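The Ridge Path

Catrin Ifans left the car by the chapel at Draltthorpe and took the path through the larches. It had rained in the night and the ground was soft. She had walked it every March for six years, usually with her brother, but he had moved to Altusville and now sent her a text instead.

Past the second stile a roe deer was standing in the bracken. It looked at her for a while and went on eating. She waited until it had moved off before she carried on up the slope.

At the top she found Eifion Gethin sitting on the wall with his flask. He farmed the land on the far side and kept almost 500 ewes there.

'You've missed the curlews,' he said. 'They were over the bog at seven.'

'Are they back, then?'

'Two of them. Meinir heard them on Friday and I didn't believe her.'

He poured her some tea in the lid and they looked at the cloud coming in over the reservoir - a low grey bank of it, moving slowly. 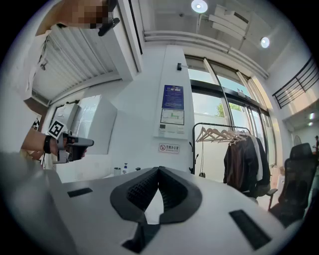
The Way Down

She went back by the stream, a longer way but out of the wind. There were primroses under the hazels and a wren was making a great noise about something in the ivy.

Halfway along she stopped. The call came once from the bog behind her, rising and bubbling, and then again, further off. She stood with one boot in the water and listened until it finished.

Then she got out her phone and rang her brother.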